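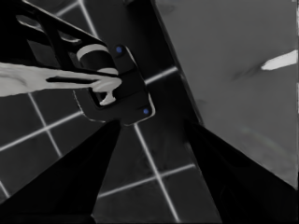

*Figure 3. Rendered view: gripper fingers and black plate.*

## 4. Setting up a shoreline turbidity station

This section covers the fixed stations used to record water clarity near the dredge channel at Onau. Hand sampling from boats is in section 5. Allow a full morning for a first installation, and start on a falling tide.

### 4.1 Before you leave

1. Check that the site is on the current station list. Gostside Jetty and the Benjelloun boat ramp are the only two approved for fixed loggers until the March review.
2. Charge the logger overnight. The light on the cap turns green when the battery is full.
3. Set the clock to local standard time. Leave daylight saving off, even in summer. Mixed time settings were the main reason last year's Gostside readings had to be thrown out.
4. Wipe the sensor window with a soft cloth and fresh water.
5. Print a station sheet and write the logger number at the top.

**Caution:** Do not use alcohol or glass cleaner on the sensor window. Either one will cloud the coating and every reading after that will be too high.

### 4.2 Installing the logger

1. Find the marked piling and clear weed and shell from the mounting area with the plastic scraper.
2. Fasten the logger with both straps, sensor facing down the channel. The window should sit 35 cm below the lowest tide mark.
3. Tie the safety line to a separate point. Never tie it to the straps.
4. Hold the start button until the light blinks twice.
5. Write down the start time and the weather, and note any vessel working in the channel.

**Note:** If a dredge or tug is within sight, record its name and what it is doing – moving, anchored or dredging. Stick to what you can see. The port will ask about these entries, and guesses make the whole sheet easy to dismiss.
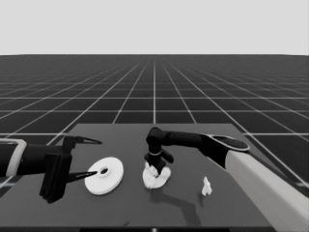 ### 4.3 Taking the first check reading

Leave the logger to settle for 53 minutes, then take a bottle sample at the same depth. Test it with the hand meter and compare it with the logger's reading for that minute. If the two differ by more than the amount printed on the station sheet, clean the window and repeat the check once. If they still differ, bring the logger back and fit the spare.

**Caution:** Wear a life jacket on the jetty steps at all times. Do not work alone or after dark.

### 4.4 Sending in your data

1. Collect the logger every second Thursday and download the file before you clean the case.
2. Name the file with the station number and the month. Gostside is 270 and Benjelloun is 274.
3. Upload it to the Drakonness shared folder with a scan of the station sheet.
4. Keep the paper sheet. It may be needed if the readings are used in a public submission.

Do not edit or delete odd readings, including spikes. Mark them on the sheet and Rosaire Bergeron will go over them with you before the file is published.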